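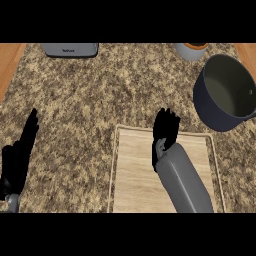
Review: Wonell 3, contract review software for small firms

Reviewed by Anju Saxena
August 20, 2018

Wonell is a contract review tool aimed at firms with fewer than 90 fee earners. It reads a batch of agreements, marks the clauses it recognises, and compares each one with a house position set by the firm. Version 3 adds a new clause library, side-by-side comparison and a rebuilt export function. I used it on a commercial property and supply practice from April onwards, first on closed matters and then on live work alongside manual review.

The vendor lent a full licence for the test. It did not see this review before publication.

Test set

The main test used 457 agreements from closed matters. Most were supply contracts and leases, with a smaller number of confidentiality agreements, guarantees and side letters. All had been reviewed by hand at the time, so there was a record to check the software against. Where the record and the software disagreed, I read the clause again, and Jarmo Salminen read it separately without seeing my answer. We differed on a handful, mostly over whether a change of control provision buried in a definition should count as a change of control clause. We decided that it should.

File quality was mixed on purpose. The set included native Word files, clean PDFs, scans with signatures across the text, and several leases where the plan and the schedules had been scanned upside down.

Installation and set-up

Wonell runs either as a hosted service or on the firm's own server. I tested the server version. Installation took most of a working day, nearly all of it spent on permissions. The installer wants an account with rights to create databases, and the manual mentions this on a page after the one where the installer fails.

Connection to the document management system is through a plug-in. It respects existing access rights, so a user who cannot open a matter in the main system cannot see it in Wonell either. I tried this with a restricted account and with an account removed from a matter halfway through a review. In the second case the removed user kept access until the next sync, which by default runs overnight. The interval can be shortened in the administration panel, and any firm that runs information barriers should do so before loading a single document.

House positions are set up through a form. For each clause type the user enters a preferred position, a fallback and a position that must be escalated. Sample wording can be pasted in for each. Filling this in properly is the largest cost of adopting the product, and it does not appear on the price list. We did it for 3 contract types and stopped there. The discussion it forced was useful in itself, as two partners were found to have held different views on liability caps for several years.

Clause recognition

Recognition of the common clauses is good. Governing law, term, termination for breach, assignment and confidentiality were found in almost every agreement where they had a heading of their own. Results were weaker where a clause had no heading, and weaker again where two subjects shared one paragraph. In that second case Wonell usually labels the paragraph with whichever subject comes first and says nothing of the other.

Indemnities are a particular problem. The software finds an indemnity when the word is used. It tends to miss an obligation to pay on demand or to hold harmless when the drafting avoids the word itself. A reviewer relying on the summary screen would not know that anything had been passed over.

In leases, rent review was handled better than I expected. The software picked up the review date, the basis of review and the assumptions, and set them out in a table. Break clauses were found, but the conditions attached to them were often cut short. A break conditional on vacant possession and payment of all sums due was reported in several leases as conditional on vacant possession only. For a tenant client that is a serious omission, and I would not let a break summary leave the office without someone reading the lease.

Deeds of variation are read as separate documents. Wonell will group them with the parent agreement if the file names follow a pattern, but it does not apply the variation to the original text. The report will therefore show the original rent beside the varied rent with no indication of which one is current.

Comparison and scoring

Each clause is given a colour: green for the preferred position, amber for the fallback, red for escalation and grey where the software is unable to decide. Clicking the colour opens the clause next to the firm's own wording with the differences marked. This view is the best part of the product. It loads quickly, it keeps the numbering of both texts, and cross-references can be followed without losing your place.

The colours themselves need care. Amber covers too much. A clause that differs from the preferred wording by a notice period of a few days and a clause that removes a carve-out for fraud can both come up amber. There is a sensitivity setting, but it applies to the whole project, and raising it turns a great deal of harmless text red. I would like to be able to set it clause by clause. The vendor says that this is planned and gives no date.

Grey results are honest and I had no complaint about them. They were mainly poor scans.

Scanned documents

Text recognition is built in and cannot be swapped for another engine. On clean scans it was accurate enough. On older leases it confused figures often enough to matter, and one break date was read with the wrong year. The original page image is always one click away and the relevant lines are highlighted, so checking is fast provided that someone does it. Handwritten amendments are ignored altogether. Wonell should flag a page that carries handwriting, even if it cannot read it.

Reporting and export

Reports go out to Word or Excel. The Word report is tidy, uses proper styles, and took our house template after a little adjustment. The Excel export puts one agreement on each row and one clause type in each column. With long clauses the cells fill up and the text is truncated without warning. The setting that prevents this is called "extended cell handling" and is off by default.

An audit log records who changed a result and when. It does not record why. A comment can be added, but it is stored apart from the change and has to be matched up by time. For a firm that may have to explain a review to a client or an insurer, this is a weak spot.

Speed

Loading and reading the full set took one night on the server we gave it. Searches came back at once. The interface slowed down when a project grew past a certain size, and in a second project of 861 documents, made up of the first set plus a data room, the summary screen took long enough to open that people stopped using it and worked from the export instead.

Compared with other tools

Two other products were in use in the office during the same period. Reronau is simpler and cheaper. It finds clauses and exports them, and it has no house positions at all. For a one-off due diligence exercise that may be sufficient, and a trainee can be working in it within the hour. Arkmont is aimed at larger firms. Its handling of variations is better than Wonell's, and it can be trained on the firm's own clauses, but it needs someone to look after it and its minimum licence is beyond most small practices.

Matlala, the reseller that handles Wonell support, answered every ticket on the same day. The answers to technical questions were precise. Questions on the road map were passed to the vendor and came back thin.

Licensing

The licence is per named user, per year, with no limit on documents. Named users can be changed once a quarter. This suits a settled team and does not suit a firm that brings in contract lawyers for a single deal. Project data can be exported in full at the end of the term, including the clause library. I ran the export and reloaded it on a clean server, and everything came across except the comments.

Good points
Side-by-side comparison view
Rent review tables
Access rights carried over from the document system
Clean Word reports
Responsive support

Weak points
Missed indemnities where the word is not used
Break conditions cut short
Variations not applied to the parent agreement
Amber band too wide
Truncated Excel cells on default settings
Comments kept apart from the audit log

Verdict

Wonell 3 is worth having for a firm that reviews supply contracts in volume and is prepared to write down its own positions first. It shortens the first read and gives the second reader a better place to start. For leasehold work I would use it for rent review and for building the schedule of documents, and keep break clauses and variations with a person. We have renewed for the commercial team. The property team is waiting for the next release.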